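The Striped Shirt Problem

A short defense of folding on the bed, and of the clothes that refuse to cooperate

My grandmother folded laundry on the dining table, standing up, with the radio going, and she could get through a family's worth of shirts before the potatoes boiled. I inherited the table but never the habit. I fold on the bed, usually at 6 in the evening when I ought to be starting dinner, and usually with one eye on the knit shirts I've been saving for last. Everybody has a garment like that, I think. In our house it's anything with stripes, because stripes tell on you! A plain tee can be folded a little crooked and go into the drawer with its dignity intact, but a striped one shows every slant. 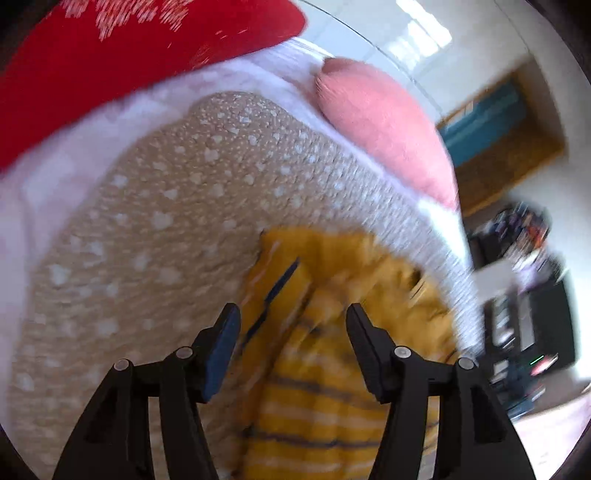
Should a knit shirt be folded or hung?
Folded, in nearly every case. A hanger pulls at the shoulders of a knit and leaves those funny little peaks that take a whole morning of wearing to settle down.

I learned that the slow way, after a year of hanging everything I owned on a row of slim Clatell hangers (26 of them, bought in a fit of optimism one March). They're perfectly nice hangers, and my blouses still live on them. The sweaters and the heavier knits came down again, shoulder by shoulder, and went back to the dresser where they had been happy in the first place.

A bed makes a better folding surface than people give it credit for. A quilted spread has enough grip to keep a sleeve where you've put it, so you can let go and smooth the other side. The drawback is the puffiness, which can hide a wrinkle underneath until you lift the whole thing up and find it pressed into the back. Some evenings I slide a big Grolto cutting mat under the shirt, and some evenings I can't be bothered, and I couldn't tell you the difference by the time it's in the drawer.

Before any folding, though, comes the untangling. I like to find the neckline first. It's the one part of a crumpled shirt that you can recognize with your fingers, and once you have it the shoulders aren't far off and the rest will more or less fall down behind them. 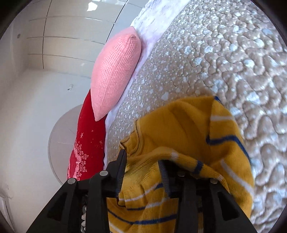

Letting the stripes do the work

Lay the shirt face down and pull gently at both side seams until the bands run straight across. Bring one side in toward the middle, sleeve and all, and look at where the stripes land. If navy meets navy, you're straight. If navy meets yellow, nudge it up or down a bit before you go on (it never needs much). Then the other side, then the hem up to the collar in two easy turns, and there you are.

I timed myself once, out of curiosity, and a well-behaved shirt took me 60 seconds. The shop folders at Vilela, the little clothing store where I worked two summers in college, would have laughed out loud at that. We did more than 200 pieces on a busy Saturday-sized sort of shift, and I can still feel it in my wrists.
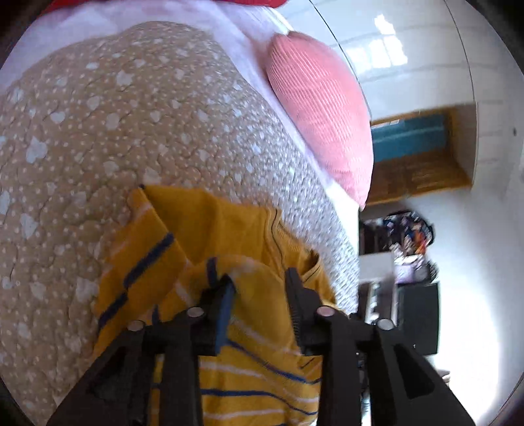
What I took away from those summers was mostly patience with collars. A ribbed edge wants to curl, and pressing it flat with your palm only makes it sulk, so I turn the shirt over at the end and run two fingers around the neck until it lies down by itself. After that it goes into the drawer standing on its fold, next to its neighbors, with the stripes facing up where I can see them.

My drawers, I should say, are held in order by a set of Joltside dividers that have been a little too short since the day I brought them home. They tip over whenever the drawer is less than full, and I prop them up with rolled socks.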